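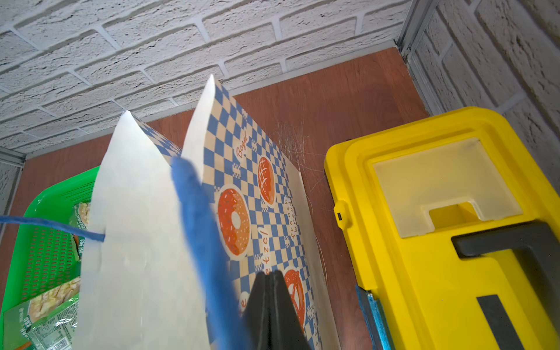
Joana Magalhães is seven months pregnant, has read four books on the subject and would like everyone to stop recommending a fifth. The morning radio host announced on her show on Wednesday that she will run a monthly supper for expectant parents in Skestside, starting in November, and that the guest list will be closed to anybody who begins a sentence with "When I was carrying mine." Her own menu plans are modest. In the first trimester, she told listeners, she lived on whatever came in a paper bread bag, the cheerful checkerboard sort with an orange donut and a pretzel on the side and "French bread" running up it in curly letters, and she sees no reason to pretend otherwise now that she is supposed to be glowing.

The suppers will be held upstairs at the Mengal, the former dance hall on the river side of town, and will begin at 8 p.m. This start time has already caused trouble. Of the first messages sent in to the show, a good share pointed out that at 8 p.m. a person in her third trimester is in bed, or would like to be, or is in the bathroom. Magalhães read several of these on air and said she would think about it. By the end of the show she had thought about it and was keeping the hour, on the grounds that she gets up at four and if she can stay awake, so can they.

Tickets are free, but there are only 100 of them for the opening night. By Wednesday afternoon 115 people had put their names down, among them two grandmothers-to-be and a man who wrote that he was not expecting anything but liked soup. The grandmothers will be allowed in. A decision on the man is pending.

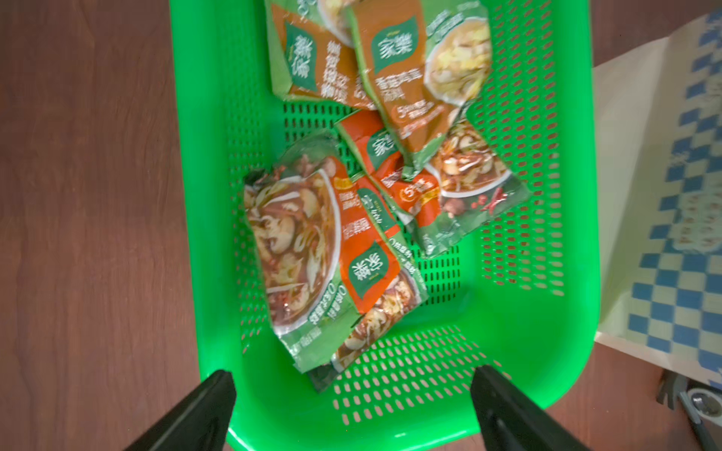 Packets of soup mix in a green basket.

Much of the practical side has fallen to Kuo-hua Liu, a midwife who appears on the show once a month to answer calls and who agreed to help, she says, during a commercial break, without hearing the whole question. Liu will be at each supper to talk for ten minutes and then go from table to table. She has asked for a short list of rules. Phones are fine. Birth stories are fine if somebody has asked to hear one. Comparing bumps is discouraged, and touching one that belongs to somebody else will get you moved to the table by the coats.

"People come to me at 30 weeks frightened of things their hairdresser told them," Liu said. "I would like them to be in a room with other people whose hairdressers told them something different."

She was firmer on the food. The kitchen has been given a list of what to leave out, including raw fish, unpasteurized cheese and anything with liver in it, and she has asked that whatever is served be served hot and on time. The first menu is expected to be a vegetable soup, roast chicken and a rice pudding, the last of these by popular demand from the host. 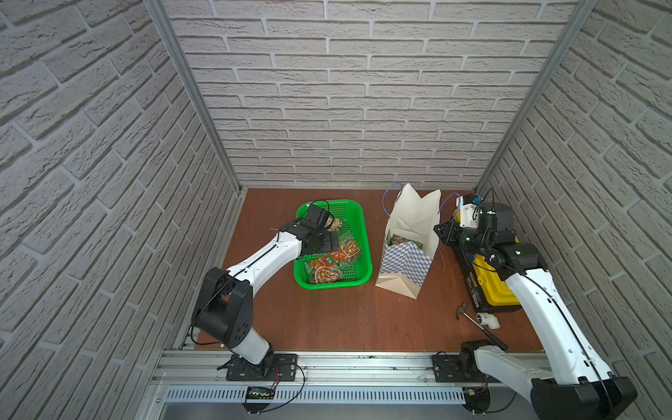 Paying for all this is Cluvitz, which makes nursing chairs and has been promised that its name will be mentioned once per evening and no more. The company had offered to bring along its newest model, the Trokus, so that guests could try it between courses. Magalhães agreed to one chair. She then sat in it at the station for a test, stayed in it through the traffic report and the weather, and had to be helped out by a sound engineer. There will now be four, and a sign-up sheet with a limit of 15 minutes a turn.

As for the host herself, she intends to work until two weeks before her due date and has told the station she will be back in the spring, a plan that made Liu laugh for slightly longer than was polite. The nursery is painted. The crib is still in its box, minus one bag of screws that arrived and has not been seen since. There is no name yet either, although listeners have been sending in suggestions all week and a surprising number of them would like the baby to be named after the listener.

The waiting list for the first supper opens on the show's website this weekend. Partners are welcome and count as one of the 100, however much they eat. Doors open half an hour before the meal, there is an elevator at the side entrance, and the Mengal says it has put extra cushions on order.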